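Bin Picking Exercise, Part 2: Teaching the Pick and Writing the Loop

Part 1 covered mounting the arm, wiring the tool and checking the emergency stop. If your team hasn't had those steps signed off in the Urnow lab book, finish them first. Part 2 takes most teams two club sessions.

What you need

The arm, with the combined finger and suction tool fitted
The gray metal bin
Six long blocks, three reddish-brown and three dark green
Spring clamp
Teach pendant
Your team's copy of the Trendow starter program

Step 1. Fix the bin in place

Put the bin on the wooden tabletop where the arm can reach all four corners of the floor without stretching out straight. Clamp it at an upper edge, on the side away from the arm. Push on the bin with your hand. If it slides, move the clamp and try again. Every position you teach from now on is measured from the bin, so once it moves you have to start over.

Step 2. Teach the bin frame

Set the arm to manual mode at reduced speed. One person holds the pendant and one person watches the tool. Change places halfway through so both of you learn it.

Jog the tip of the metal finger to the front left corner of the bin floor and stop just above the metal. Save the point as BIN_A. Do the same at the front right corner (BIN_B) and the back left corner (BIN_C). The back wall has a sloping panel in front of it, so BIN_C goes where the panel meets the floor and not at the wall itself.

Run the frame routine from the menu. It prints an error figure when it finishes. Anything over 2 mm means one of the points is off, and it is usually BIN_C.

Step 3. Set the safe height

Jog straight up until the whole tool is clear of the bin walls, including the hoses. Save this as SAFE. The arm must pass through SAFE before and after each pick. The starter program has a line for this, but it is commented out. Remove the comment mark.

Step 4. Check the cables

Turn the last joint slowly through its full range with the arm at SAFE. Watch the cable loop near the joint cover. It should have slack at both ends of the turn. If it pulls tight, set a joint limit in the program and write the value in the lab book.

Step 5. Teach one suction pick

Lay a single green block flat in the middle of the bin. Bring the cups down until they touch the top face, then go down a little more so the lips seal. Turn on the vacuum, wait, and lift to SAFE. Save the pick point only after the block has stayed up while you read the vacuum value on the pendant. Repeat with a reddish-brown block.

Step 6. Add the other blocks

Put all six in the bin at different angles, some close together. Don't stack them yet. Blocks near the sloping panel are the hard ones, so leave those until the middle of the bin works.
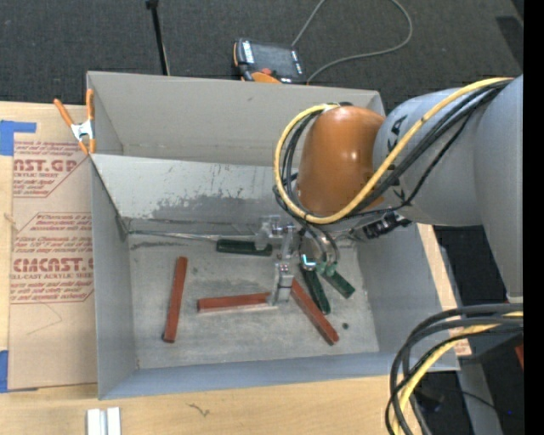
Áine Egan wrote in after trying the exercise with her group that the wait after turning on the vacuum should be longer than the starter program has it. Her team kept dropping blocks on the way up, and they spent a whole evening blaming the cups before they changed the timer.

The timer is the variable VAC_WAIT, near the top of the program. Raise it in small steps and keep the lowest value that works every time.

Step 7. Write the loop

The order is: SAFE, move over the block, down, vacuum on, wait, up to SAFE, move to the drop point, vacuum off. Add a check after the lift. If the vacuum value is low, the program should go back to SAFE and try again, and stop with a message after 9 failed tries.

Run it at reduced speed until you get 36 picks with no stops. Reset the blocks by hand between rounds, with the arm paused and the pendant in your hand.

Step 8. Save your work

Save the program under your team name and copy it to the Resix folder. Log the pick total and any joint limits. Part 3 adds sorting by color and is due in December.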